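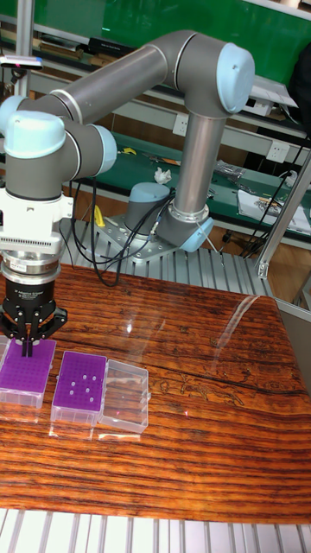 The Waslow Cycle is a set of piano pieces attributed to the composer and teacher Lautaro Insaurralde. It is named for the town of Waslow, where he is said to have written most of it over two winters. Admirers call it a landmark of modern keyboard music. The evidence for that is thin, and much of what is repeated in program notes can be traced to a single leaflet sold at the Drorkbridge Festival.

Background

Insaurralde trained as an organist in Leiva and taught piano there for most of his working life. The leaflet calls him "internationally acclaimed" but names no hall outside the region. His one confirmed appearance abroad was a shared recital, at which he played 2 of the pieces as an encore.

Structure

The manuscript runs to 814 measures. Performers usually take it in 92 minutes with the repeats, though several drop the repeats without saying so. The slow pieces use long held chords over a walking left hand. Supporters hear the influence of church bells in them — a claim the composer never made in any surviving letter.

The ninth piece exists in two versions. The shorter is in Insaurralde's handwriting. The longer is in someone else's, and its closing page borrows a tune from the first piece in a way found nowhere else in the set. Most players choose the longer one anyway.

Premiere and reception

The first full performance took place at Drorkbridge in March. The festival later gave the audience as 205, a figure that seems high for a chapel with so few pews. Local reviews were warm. One was written by a former pupil, which the paper did not mention.

Recording

The only complete recording was issued by the Metoveo label. It is often described as award-winning, but no award has been identified. The playing is clean and rather fast, and the shorter ninth piece is used.

Comments

pedalpoint: I studied with him in Leiva. He talked about bells all the time, letter or no letter.

M. in Waslow: The chapel had folding chairs too. Just saying.

oldtranscriber: Does anyone have a scan of the short ninth?

Related articles

Drorkbridge Festival
Metoveo discography
Organ teaching in Leiva
Disputed keyboard manuscripts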